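The 597-night notebook: a conversation about variable stars

I'd been trying to set up this interview since the spring, and it kept falling through for the best possible reason: clear skies. Every time we picked an evening, the clouds went away and my interviewee went with them. So we finally met at one in the afternoon on a Friday in August, in Prukley, at a time when there's only one star up and neither of us wanted to look at it.

If you haven't run into variable stars before, they're stars that change in brightness as seen from Earth. Some do it in a few hours, some take most of a year, and a few do it whenever they feel like it (those are the fun ones!). My guest has been estimating them by eye for 597 nights, spread over a lot of years, and writes every single one down in pencil before typing anything up.

"Pencil works in the cold and pens quit," she told me. "That's my whole philosophy of equipment."

I asked how she got started, expecting a story about a big telescope, and got one about a pair of binoculars and a bad back. She'd been told to stop lifting her old reflector in and out of the garage, so she bought a reclining lawn chair and started learning the sky from there. Her first target was Mira, in Cetus, which you can see without any help at all when it's near maximum and which then drops so low that binoculars won't find it. "I went out one night and it was just there, this orange thing in the whale's neck. I'd looked at that patch before and seen nothing. I wanted to know what else was doing that behind my back."

Quite a lot, as she found out. Her program is now 449 estimates a year in a decent year, less in a wet one. She belongs to the Brilcombe variable star group, which meets once a month and is small enough to fit around two tables pushed together.

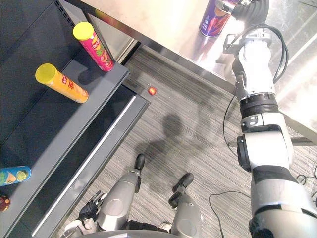
Don't you get bored of looking at the same star, my neighbor wanted to know when I mentioned I was writing this up, and I saved the question for her because I thought it was a fair one.

She laughed for a good while. "It isn't the same star, though, is it? I mean it is, but last month it was magnitude seven and now it's nine and a half. People watch the same football team for forty years and they don't change brightness at all."

So how do you do it? The method is older than photography and there's really not much to it. You find the variable, then you find two stars nearby whose brightness is already known, one a bit brighter and one a bit fainter, and you decide where yours falls between them. If it's halfway between a 7.2 and a 7.8, you write down 7.5. Then you write the time, which matters more than beginners think, and you move on before you can talk yourself out of it.

"The second look is the dangerous one," she said. "You start remembering what you got last week and you nudge it. I cover up last week's page with my hand. I'm a grown woman and I sit in the dark covering a notebook with my hand!"

Red stars are the hard part. Stare at one and it seems to get brighter the longer you look, so she uses quick glances and throws the binoculars slightly out of focus to smear the color. I tried this the same weekend, from my back steps, and I was off by most of a magnitude. I've been told that's respectable. I think I was being handled gently.

We talked a bit about gear after all, because I can't help myself. She uses a mount she bought secondhand from a shop called Vaher, and a dim red headlamp with tape over it because it wasn't dim enough. Her charts are printed on plain paper and go into plastic sleeves on account of the dew. For the faint stuff she drives 2 miles out to Puseck, where the hill blocks the town lights and the farmer doesn't mind as long as the gate gets shut.

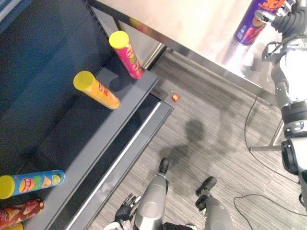 Chip cans with yellow lids, on and around the shelf.

I wondered whether cameras and automated surveys hadn't made all this a bit pointless, and I worried it was a rude question. She'd clearly had it before. Surveys are wonderful, she said, but bright stars can swamp their detectors, and some of the stars she follows have visual records that go back more than a century. "If you want to compare this cycle with the ones from way back, it helps to have somebody still doing it the way they did it. I like being on the end of that line."

Her favorite is R Coronae Borealis, which sits at around sixth magnitude for years and then, with no warning, fades out of sight behind its own soot. She has checked it 321 times. On almost all of those nights it was doing nothing whatsoever.

"I still check it first," she said. "Before I've even got my gloves on."

I asked what she'd tell somebody who wants to start this fall. Get binoculars you can hold steady, she said, and pick one star, maybe two, that you can find without a fight. Mira if you have the patience, Delta Cephei if you don't, because that one runs through its whole cycle in a little over five days and you don't even need the binoculars. Send your numbers in, even the ones you're embarrassed by.

By then it was past three and she was looking out of the window at a gap in the clouds over toward Puseck. I packed up my recorder. She was already asking me whether I had a warm coat in the car.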